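How to prep and deliver a portrait gallery without losing a weekend

Updated March 4, 2025

Quick one. Been getting the same question since January so I'm writing it down once. You shot a portrait session, glamour or family or whatever, and now there are 719 files on a card and a client who wants to see herself by tomorrow. How do you get from card to gallery fast and not hate your life.

What I use: Fernel for culling, Caldeira for the edit, Gereo for the online gallery. Swap in your own. The steps are the same.

Step 1. Copy the card. Twice.

Before anything else. Before coffee. One copy to the working drive, one to the backup drive. Don't drag and drop and walk off, wait for it to finish and then open a few files off each copy. First one, last one, a couple in the middle. Card goes in the case face down so you know it's used. Do not format it until the gallery is delivered.

Folder name: year, month, client surname, type of session. All lower case, dashes not spaces. Pick a system and stick to it.

Step 2. First cull. Fast.

Open in Fernel, full screen, colour labels off. One key for keep, one key for no. No maybes on this pass. Eyes shut, no. Soft focus on the eyes, no. Hand doing something weird at the hip, no. Don't zoom unless you really can't tell. I aim to go from 719 down to 214 on the first pass and that's still way too many.

Go with your gut. If you're looking at it for more than a couple of seconds it's a no.

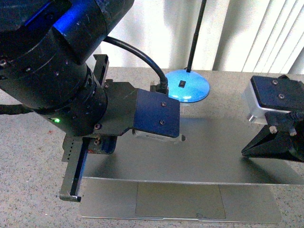 Step 3. Second cull. Slower.

Get up first. Walk the dog, eat something. You can't do the two passes back to back, your eyes go flat and everything looks the same.

Now group by outfit and by pose. Side by side view. Pick the best of each group and drop the rest. Watch for:

Chin angle. Small changes matter a lot more than you'd think.
Shoulders up round the ears. Means she was nervous. Find the one after she breathed out.
Straps, tags, hair ties on wrists. Fixable, but why would you if the next one is clean.
Expression. A slightly messy shot with a real laugh beats a perfect one with dead eyes. Every time.

You want 80 at the end. That's what I promise clients for a full session and I don't go over. More than that and they can't choose, and if they can't choose they don't order.

Step 4. Base edit in Caldeira

Sort by light. All the window stuff together, all the studio light together. Pick one good frame per setup and do that one properly. White balance first, then exposure, then contrast. Leave saturation alone for now.

Check skin on the neck and chest as well as the face, makeup will fool you. If the face looks right and the neck is grey your white balance is off.

Then copy the settings across the group. Flick through. Fix the odd ones by hand. Don't paste crop settings, I did that once and had a full set of foreheads.

Step 5. Retouch, lightly

Rule I go by: if it'll be gone in two weeks it can go. Pimple, bruise, scratch. If it's part of her it stays unless she asks. Moles, scars, freckles, laugh lines. Ask at the consult and write it on the booking form so you arent guessing later.

Under the eyes, lighten, don't erase. Half what you think. Then zoom right out and look at it small. Stray hairs across the face, yes. Every flyaway on the head, no, life is short.

I only fully retouch 9 before the viewing. The rest get the base edit and a quick skin tidy, and whatever she orders gets the full treatment after.
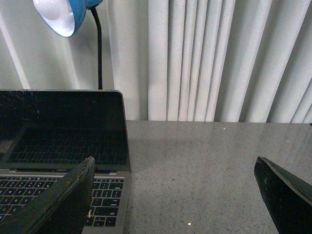
Step 6. Black and white

Do some. Not a duplicate of everything, it looks like padding. Choose the ones where the colour isn't doing any work. Strong side light, simple background, dark clothes. Bring the reds and oranges up a bit for skin and check the lips haven't vanished.

Step 7. Export

Two sets. Web size for the gallery, full size for print. sRGB for both unless your lab tells you different. Mine is Erham and they want sRGB, full quality JPEG, no sharpening on top. Read your lab's page, it takes two minutes.

Rename on export so the numbers run in order. Clients will email you file numbers and gaps make them think you're hiding something.

Step 8. Load the gallery

In Gereo: new gallery, password on, downloads OFF until the balance is paid. For boudoir, password is not optional, and turn off the share buttons too. Check it in a private window before sending the link.

Order matters. Open with your strongest, close with your second strongest. Mix up outfits so it doesnt drag. Cover photo should be a face, smiling or close to it.

Step 9. Send the email

Short. Link, password, expiry date, how to order. Put the expiry in bold. Send a reminder a week before it closes and another the day before, most orders come in off that last one.

Then back up the finished edits, both drives, and now you can format the card.

Will do a seperate page on print pricing when I get a minute.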